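Set menus and the price of a short card

Restaurants have been shortening their menus for several years, and the usual explanation is cost. A card with eight dishes needs less stock, less fridge space and fewer hands than one with 21. I accept the arithmetic. My objection is to what many places have done next, which is to keep the short card and stop changing it.

A short menu is a trade. The diner gives up choice and should get something back, normally freshness or a cook's full attention. When the same eight dishes run from April until the clocks go back, the diner has given up choice and received very little. The kitchen keeps the saving.

Duvora is a useful case. It opened with seven plates and a written promise that two would change every fortnight. On my first two visits the promise held. By the fourth, the lamb shoulder, the white bean purée and the charred leeks had become fixtures, and the line about the fortnight had gone from the bottom of the card. Prices had gone up twice. The cooking was still good, and I would send anyone there once. I would find it hard to send them a second time.

Ertuğrul Taşdemir, who runs the kitchen at Sarıgül, disagrees with me on this and has said so at some length. His argument is that repetition is how a dish gets better. A cook who has made the same stuffed courgette 200 times will season it more evenly than one who has made it ten times. He is right about the courgette. Sarıgül, however, changes its cold starters with the market and leaves the hot dishes alone, so a regular has a reason to return and the cooks still get their practice. Most of its imitators have copied only the half that stays still. 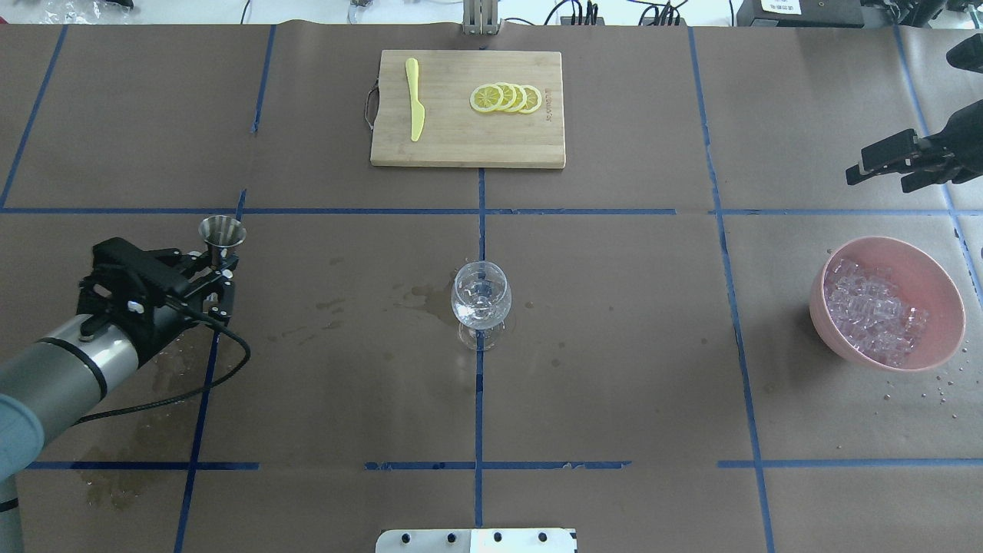 Bamboo board and pale yellow knife on brown kraft paper.

Drinks are where the short card does the most harm, and they get the least attention. At Ollden the food list is brief but sensible. The soft drinks are a bottled lemonade, a cola and water. Someone who does not drink alcohol will pay the same service charge as the rest of the table and be offered less than a motorway café would offer. One fresh drink, made to order from whatever fruit is cheap that week, would fix it. It needs a board, a knife, a jug and a little of somebody's time before service.

Virgil Jitaru did this at Vustolex when he took over the bar. He put on a single pressed fruit drink and changed it when the fruit changed. The list stayed short and the price stayed below that of a glass of house wine.

My proposal is modest. A restaurant with fewer than ten dishes should print the month on its menu. It costs nothing, and a diner who picks up a card marked April in late summer can draw the obvious inference and order accordingly.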